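What the Cold Does to a House, and to Me

Saturday, February 20, 2021

I grew up in a place where winter meant putting on a sweater after dinner, so please take everything I say about cold weather with that in mind. My neighbors in Powell have been very kind about it. They have watched me shovel the walk in sneakers and have said nothing, or at least nothing I could hear through my hat.

Last week the power went out a little after supper and stayed out for 13 hours. I know that is small potatoes next to what people in other parts of the country have been living through this month, and I thought about them a lot while I sat there in the dark. But it was our first long one in this house, and I learned a few things that I want to write down before spring comes and I forget them all over again.

The first is that a house gives up its heat room by room. The kitchen went first (all those windows I was so proud of when we moved in!), then the front hall, and by midnight the only place I wanted to be was the little back bedroom with the door shut and a rolled towel pushed up against the gap. We put every blanket we own in there, plus the dog, who thought it was the best night of her life.

The second is about alarms. I had 2 carbon monoxide alarms in the house and had not tested either one since July. One of them chirped when I pressed the button and the other did nothing at all, so that got a new battery by flashlight, with a good deal of muttering. I had been half thinking about bringing the camp stove inside to make tea. Please don't do that. Please don't run a grill or a generator in the garage either, even with the big door up.

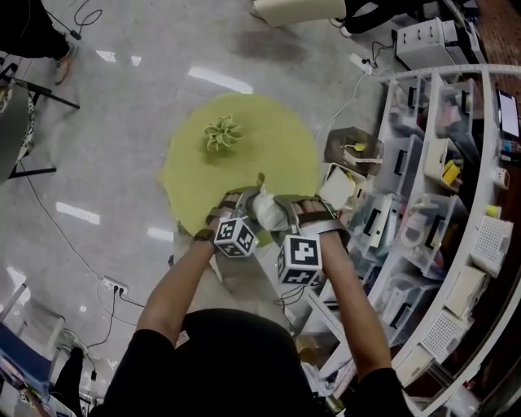
My friend Ayantu Ambaye, who was a school nurse for 12 years, called in the morning to check on us, and she asked me a string of questions I hadn't expected. Was I shivering? Was I clumsy with buttons? Had I eaten anything? She told me that older people can get dangerously cold indoors and not feel it happening, and that being confused or sleepy is a sign to take seriously and call for help. I went straight next door after that and sat with Mr. and Mrs. across the hedge for an hour, and we ate crackers and complained about the electric company, and it was lovely.

So now there is a box in the hall closet with batteries, wool socks, a hand-crank radio and far too many granola bars. The dog has already found the granola bars.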